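Teleop demos FAQ - Kombo project
Last updated August 7, 2025

Quick answers for people recording demos for Kombo. Written fast, will get cleaned up at some point. If your question isn't in here ask Adhiambo Khaemba or post in the demos channel.

What am I signing up for?

Sessions where you drive the arm through a task, again and again, so the policy has something to learn from. Some sessions are in the simulator, some are on the real arm in the lab. You don't need to code. You do need patience.

How long is a session?

15 demos, then a break. Then another 15 if you feel like it. Please don't push through when your wrist is tired, we can see it in the data - the motions get jerky and the grasps get sloppy.

Hand guiding or remote control, which one do I use?

Depends on the task sheet. Top line says HG or RC.

HG = you hold the arm by the wrist and move it yourself. Good for wiping, pushing, anything where you want to feel the contact. Real arm only, obviously.

RC = you use the handheld controller. Everything in sim is RC. Most pick and place on the real arm is RC too, your hands stay out of the camera views.

Don't mix the two in one batch. If you switch, start a new batch and put it in the notes.

Do I need to install anything?

Just Flistico, that's our recorder. It's already on the lab machines. For working from home get the installer from Kanini Sang and the license file too, it won't start without it. Older laptops run hot and drop frames. If the counter in the corner goes yellow, stop.

The controller drifts. Help

Put it flat, hold both side buttons for 4 seconds, wait for the buzz. Still drifting? Swap the batteries. Still drifting after that? Put it in the red bin with a note and take another one. Do not record with a drifting controller and "correct for it", the correction ends up in the demo and the robot learns that too.

Which view should I drive from?

Whichever one you're comfortable with, but look at the wrist view at least now and then. The policy gets the wrist camera as input. If you only ever drive from the overview you'll do things the wrist camera never saw, and then the robot has nothing to go on when it has to repeat them.

In sim the wrist view is pretty bare a lot of the time. Big plain walls, dark floor, a piece of furniture at the side. Easy to lose your bearings in there.
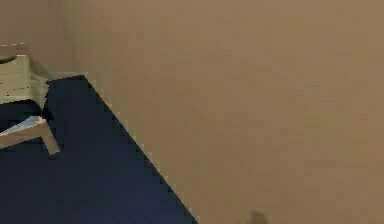
If you're lost, let go of the trigger. The arm holds still when the trigger is up, so you've got all the time you want. Check the overview, work out which way you're pointing, then turn slowly until the thing you're after is back in view. Slow turns are fine. Spinning round to search is not, bin that demo.

Do long pauses matter?

Short ones, no. Flistico trims anything where the arm is still at the start and the end. Pauses in the middle stay in. One or two is OK. If you stopped to answer the phone, discard and redo.

I made a mistake halfway. Keep or discard?

Keep if you recovered and finished. Missed grasp, backed off, tried again, got it - that's useful, the robot will miss grasps too. Tag it "recovery".

Discard if:
you bumped something that wasn't part of the task
the object fell where the arm can't reach
you forgot which object you were doing (happens to everybody)
the recorder threw an error, even a small one

Discarding is the D key. There's no undo. Elibariki Kaijage asked for one and it's on the list.

Should I do it the same way every time?

Same task, not the same path. Start from wherever the reset puts you. Come in from the left sometimes. Grab the handle a bit higher or lower. What we don't want is style changes inside one demo, like going for the top grasp, changing your mind, going for the side grasp. Pick one before you press the trigger.

How many demos does a task need?

Varies a lot. The drawer task got decent at 281. The cup stacking one still isn't good and we've got way more than that for it. Across everything we're at 3,340 kept demos, sim and real together. Don't worry about the totals, just do clean ones.

Why bother with sim if we have a real arm?

One arm, a lot of people. Also resets are instant, and nothing breaks. The downside is that contact feels off - objects slide when they shouldn't, and sometimes a grasp that looks solid just pops loose. If it pops loose for no reason, discard and tag "physics". Kazimiera Kaczorowski goes through those and tweaks the friction settings.

Can I wear gloves on the real arm?

Thin ones for hand guiding, yes. No loose sleeves, no lanyards, no rings. Hair tied back. E-stop within reach of your other hand the whole time, and somebody else in the room. If you're alone you're doing sim.

What if the arm stops and the light goes red?

Force limit. You pushed it into something, or past a joint limit. Let go, step back, press reset on the pendant, not on the screen. Three times in one batch and you should get Kanini to take a look before you carry on.

What goes in the notes field?

Anything odd. "Cup was upside down at start." "Controller swapped after demo six." "Lights off in back half of the room." Short is fine. Blank is fine too if nothing happend, but please don't type "ok" in every one, it makes searching a pain.

Where does my data go?

Uploads to Urau overnight. Leave the machine on and the lid open. What's stored is the camera streams, joint positions, gripper state, controller inputs, your notes and your operator number. No audio. Your name isn't attached, only Bernadette Pons has the list matching names to numbers, she needs it for paying people.

Can I see how the robot does with my demos?

Yes! Eval runs get posted in Prunuvach after each training round. You can filter by task but not by operator. Watch a few of the failures, you'll pick up more from those than from this page.

I want to suggest a task

Fill in the task form. Say what the start looks like, what done looks like, and how someone would check it. "Tidy the table" got sent back, "all three blocks in the tray" went straight in. Next new task round is in January.

My login stopped working

Passwords expire, there's a reset link on the login page. If the reset mail doesn't arrive it's in spam. If its not in spam, write to Adhiambo.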